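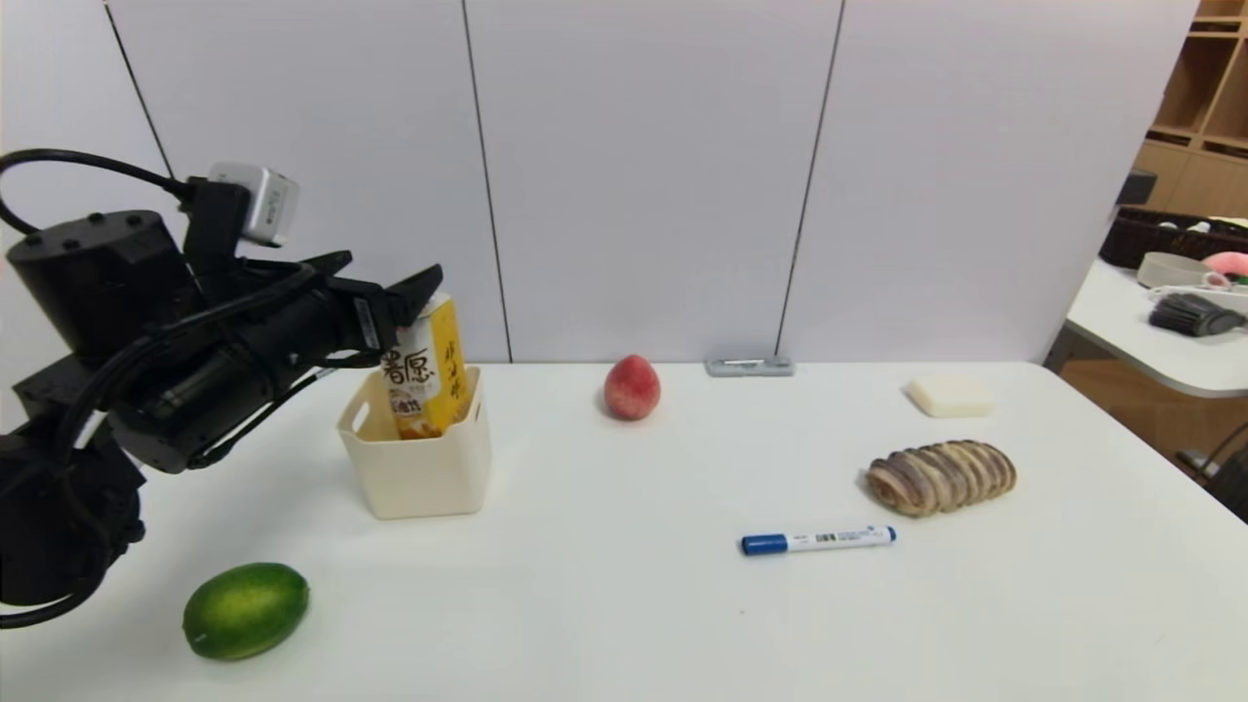

Bras robotisé à pince, au-dessus d'une brique de boisson jaune et blanche posée dans un petit panier en plastique.

Rapport d'avancement, période se terminant en novembre
Suivi du recul de la falaise de Wivham

Objet du rapport

Le présent rapport rend compte des travaux menés depuis le versement de la deuxième tranche de la subvention. Il porte sur le secteur nord de la falaise, entre la cale de Wivham et la pointe de Temba. Le secteur sud sera traité dans le rapport final.

État du site

La falaise est formée d'un calcaire tendre qui repose sur un banc de marne. La mer creuse la marne à marée haute, le calcaire reste en surplomb, puis il cède par blocs. Le mécanisme était déjà décrit dans notre demande initiale et les relevés de la période ne conduisent pas à le revoir.

Deux éboulements importants ont eu lieu depuis le dernier rapport. Le premier a emporté une partie du surplomb situé sous l'ancien sémaphore. Le second, plus au nord, a coupé le passage de pied de falaise, qui n'est plus praticable, même à marée basse. Personne n'a été blessé. La commune a pris un arrêté d'interdiction d'accès et le sentier du haut a été reculé vers l'intérieur des terres.

Travaux réalisés

Les 39 repères prévus au programme ont été posés en tête de falaise. Trois d'entre eux ont disparu avec l'éboulement du sémaphore et seront remplacés en retrait. Les autres sont relevés chaque mois.

Le linéaire suivi atteint presque 300 mètres. Il s'arrête pour le moment au ravin du Plesik, où le propriétaire du terrain n'a pas encore donné son accord pour le passage de l'équipe. Un courrier lui a été adressé et nous attendons sa réponse.

Les profils de plage ont été levés au début et à la fin de la période. Le niveau du sable a baissé devant la cale. Il est resté stable à l'approche de Temba, où les blocs tombés les hivers précédents protègent encore le pied de la paroi.

Les fissuromètres fonctionnent, sauf celui de la grande faille, dont le boîtier a pris l'eau. Les données de cet appareil manquent pour six semaines. Elles ne seront pas reconstituées et la lacune sera signalée dans les tableaux.

Base de données Diluro

Les relevés anciens ont été saisis dans la base Diluro. Au total, 63 levés y figurent désormais, y compris ceux des cahiers du service du port. Certains de ces cahiers donnent des distances mesurées à partir de murs ou de bornes qui n'existent plus. Ces levés sont conservés avec une mention de fiabilité faible et n'entrent pas dans le calcul du recul moyen.

L'accès en consultation a été ouvert à la commune et au service des sentiers. L'export cartographique reste à corriger : les lignes de crête s'affichent avec un décalage dans l'ancien système de coordonnées.

Difficultés rencontrées

La météo a fait annuler plusieurs sorties, surtout pour les levés de plage, qui demandent un fort coefficient et peu de houle. Le calendrier a pris un retard de 2 mois sur ce volet. Les autres volets sont à jour.

Le survol prévu au-dessus de la pointe de Temba n'a pas pu se faire pendant la nidification. Il est reporté à l'automne, en accord avec le gestionnaire de la réserve.

Budget

Les dépenses de personnel sont conformes aux prévisions. Le poste matériel est légèrement dépassé en raison du remplacement des repères et du boîtier. Nous proposons de compenser ce dépassement par le poste déplacements, qui n'a pas été consommé en entier. Ce transfert ne modifie pas le montant total de l'aide et nous demandons votre accord écrit avant de l'engager.

Suite du programme

Pour la période à venir, il est prévu de :
- remettre en place les repères perdus ;
- reprendre les levés de plage aux grandes marées ;
- réaliser le survol de Temba ;
- corriger l'export de la base Diluro ;
- prolonger le suivi au-delà du Plesik si l'autorisation est obtenue.

Une première carte du recul sera jointe au prochain envoi. Les tableaux de mesures et l'état détaillé des dépenses figurent en annexe.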